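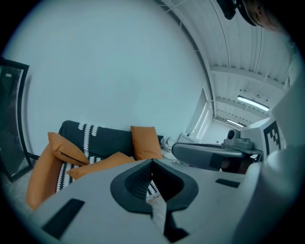
Gripper at the sofa station, orange cushions on and around the seat.

Bresolitz, Room 318
Inspection checklist for hand-held grippers, Hernance pair, after the stuck jaw fault
Filled in by: Lilian Makokha
Second check: Neema Okoth
Month: May

Reason for inspection
During cushion work the jaws of the left gripper stayed closed after the trigger was released. The operator pulled the hand back and the gripper pulled the cushion with it. The operator felt a strain in the wrist and stopped. There was no injury, but the session log on the Linard recorder showed no alarm at all, and this is the part that worries me more than the jaw.

Section A. Power off

A1. Battery removed before hands go near the jaws.
OK.

A2. Finger pads are firm, no lifted corner.
NOT OK, left gripper. One corner was lifted, with fibers from cloth under the pad. Cleaned and glued again. Please look at it before every session, also when you are in a hurry.

A3. Jaws open fully by spring, without help.
NOT OK on the first try, left gripper. They stopped halfway. After cleaning the pivot they open fully. I repeated it 12 times and it did not stop again.

A4. Marker cube is tight on its mount.
OK for both. The screw on the right one could be turned a little, so I turned it.

A5. Weight hanging from the open jaws does not move them.
OK. We used the 325 g test weight from the Radebe kit.

A6. Housing without cracks or sharp edges.
OK. Small scratch on the right side, already written in the old sheet.

Section B. Power on

B1. Status light comes on for both units.
OK.

B2. Jaws follow the trigger in both directions.
OK after cleaning. Before cleaning the left one was late by up to 400 ms when it did open.

B3. Recorder gives an alarm when trigger and jaw position do not agree.
NOT OK. I held the left jaws closed with a clamp and released the trigger. The recorder continued as if everything was normal. Neema repeated the test with the right gripper and got the same result. The setting for this alarm was switched off after the last update, and we do not know by whom. It is on again now and the test passes.

B4. Stop command works from the desk.
OK.

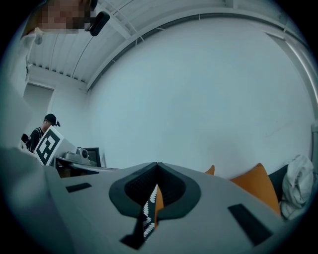

What should the operator do if the jaws do not open?
Stand still, let go of the trigger, and call stop. A second person removes the battery, and only then do you free the object from the jaws by hand. Do not pull.

Section C. Operator and place

C1. Operator has been shown how to take the hand out of the grip quickly.
PARTLY. It was explained in words but not practiced. I ask that each operator does it once with power off before the next session.

C2. Sleeves do not reach the pivot.
See comment below.

C3. Cables are guided and cannot catch on furniture.
NOT OK. See comment below.

C4. Floor is free where the operator steps.
Not checked today. To be done together with the next operator.

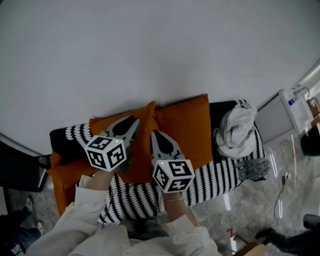

Comment to C2 and C3. Cables and clothes were not the cause of the stuck jaw, but they can make the same fault more serious, and our rule about them is too weak. It only says "keep tidy". With both grippers held out to the upright cushion, a thin black cable dangles near the left forearm, and the sleeves are long and loose with big folds. If the jaws hold something and the operator has to step back, a cable like this can go around a leg of the bench or around the arm. I propose a soft clip at the elbow, and a band over the sleeve at the wrist. Neema agrees with the clip. She finds the band uncomfortable and would prefer short sleeves, so this is still open.

Result
Right gripper: may be used.
Left gripper: may be used for soft objects only, with a second person in the room, until the pivot is replaced.

Open points
Order pivot for left gripper (Lilian)
Write alarm test B3 into the start procedure (Neema)
Practice C1 with all operators
Decide about sleeves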